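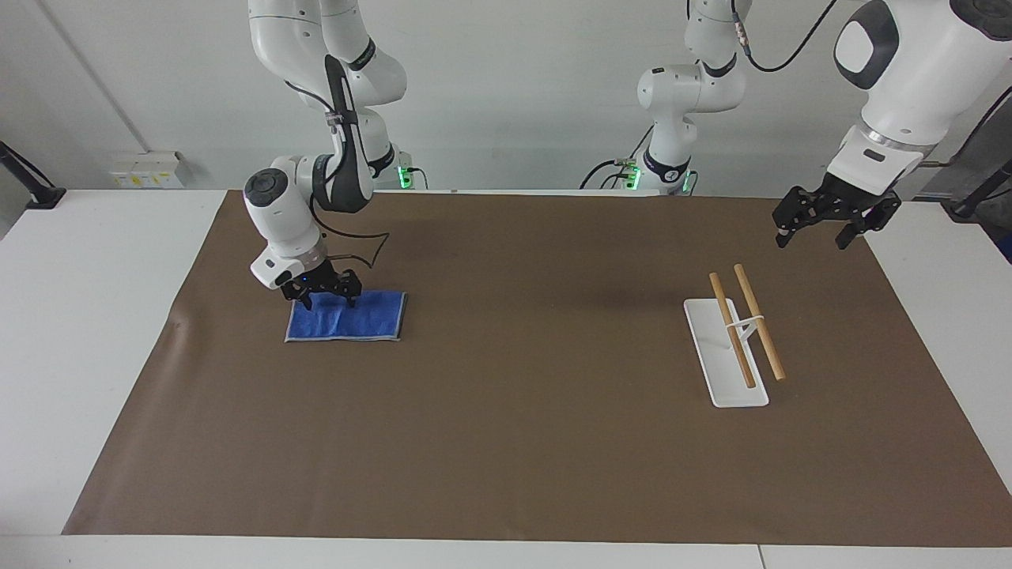 Small towels get wrinkles near one edge when I fold them. How to avoid it?

Asked by Cúc Lý, 3/19/21

I fold many small towels for the guest rooms of our pension. The blue ones give me trouble. The body of the towel is lying flat, but near the top edge there are always a few small wrinkles, and when I put the towels in a pile the pile leans to one side. I already try to pull the corners, but then the hem becomes wavy. I have 64 of them to do every week, so I would like a method that is not too slow. I do not want to iron. The towels are from Gruvham, cotton, bought in January.

3 answers

Johanna Hubmann
I had the same problem with my kitchen towels. Very often the hem is the reason. The thread in the hem shrinks in the wash more than the cloth does, and so it pulls the cloth together. Please try this:
Take the towel out of the dryer when it is still a little damp. Hold it by the two corners of the short side and snap it once, strongly. Lay it on the table and put one hand flat in the middle. With the other hand stroke from the middle to the edge — not along the edge, this makes the waves you describe. Then fold it, and stroke again only over the fold.
If you press down with the fingertips close to the edge, you push the cloth together and make new wrinkles. Use the whole palm. After one week of practice I needed no more time than before. For the pile, turn every second towel around, so the thick folded sides are not all on the same side.

Florian Schwaiger
just iron them, 30 seconds each

Elfriede Leitner
Johanna's way is good. I want to add that the drum should not be too full. I also wash at 2,000 meters, in a mountain house, and there we dry on the line. We hang the towels by the short side with the hem pulled straight before the clip goes on, and later there is almost nothing to smooth. Is your table surface slippery? On a slippery table the lower layer moves away while you stroke the upper one. I put an old cotton sheet under it.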